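Library to lend desks to people working and studying at home

A scheme that lets residents borrow a desk in the same way as a library book will open in Villgate in September, after a trial over the spring was booked up within its first month.

The Villgate lending store, behind the town library, already lets people take home sewing machines, carpet cleaners and garden tools. From the autumn it will also hold 51 desks, which can be borrowed for up to 16 weeks at a time. Most were given by offices in the town that have closed or moved to smaller premises.

Pornthip Hemmin, who runs the store, said requests for desks had started with students at the college and had since spread to people of all ages.

"We had a lot of people doing coursework on the bed or on an ironing board," she said. "Then parents began asking, and then people who had started a new job from home and didn't want to buy furniture before they knew if they would be staying in it. A desk is a big thing to buy for one term."

Borrowers will pay a deposit of £20, returned when the desk comes back. There is no hire charge for anyone who holds a library card. People who get help with their council tax will not be asked for the deposit.

The largest gift came from Sarkadico, an accounts firm which left its building on Mill Road last winter. The firm had been quoted £200 a load to have its furniture taken away and broken up, and offered it to the library instead. Rilludik, a removals company based on the same road, carried the desks to the store without charge and will deliver to borrowers who have no car. Delivery slots will be in the mornings only to begin with.

Desks come in two sizes. The smaller one is meant for bedrooms and can be carried up a normal staircase by two people. The larger needs to have its legs taken off first, and borrowers will be lent the tools for this along with a printed sheet. Staff have asked people to measure doorways before they book, after two desks in the spring trial had to go straight back.

Not everyone on the town council was in favour. Some members asked whether the library should be storing furniture at all when the children's section is short of room. The council agreed to let the scheme run for a year, on the condition that no desks are kept in the main building.

Marks and scuffs from normal use will not be charged for. Borrowers will be asked to pay towards repairs if a top is cracked or a leg is bent, and the store will look at each desk when it goes out and again when it comes back. Burns and deep cuts count as damage. Pen marks do not.

Hemmin said the spring trial had shown that most people took good care of what they borrowed. Some desks came back cleaner than they went out, she said, and one had been returned with a new set of screws.

The store is also looking for office chairs, but will only take those with a working height lever. It cannot accept filing cabinets, glass tops or anything with a built-in lamp. Offers should be made at the counter before anything is brought in, as there is no space to leave items outside.

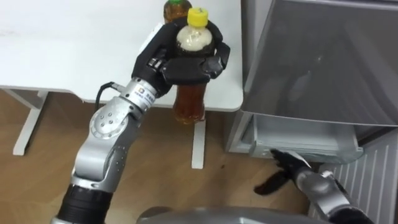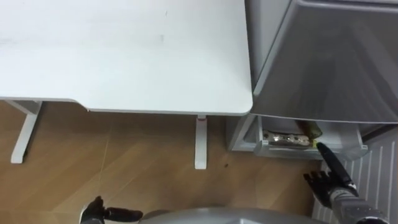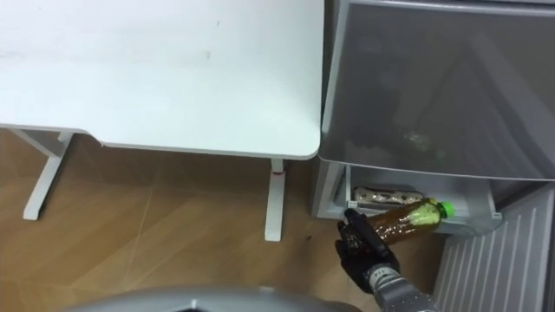

White desks suit small rooms, the store says, but do show marks.

How to book

Bookings open at 10am on the first day of the scheme, at the store counter or by telephone through the main library number. Borrowers need a library card and one proof of address. Under-16s can have a desk booked for them by a parent or carer.

Each household may borrow one desk at a time. A loan can be renewed once if there is no waiting list for that size. People who took part in the spring trial can book again but will not be given priority.

Similar scheme planned in Bråten

The library in Bråten, Villgate's twin town, is to try the same idea next year. Two members of its staff visited the store in the spring and spent a morning at the counter. They plan to begin with desks for school pupils and add other furniture later if there is demand. The two libraries will share their loan forms and the printed sheet on taking off the legs, which is being translated.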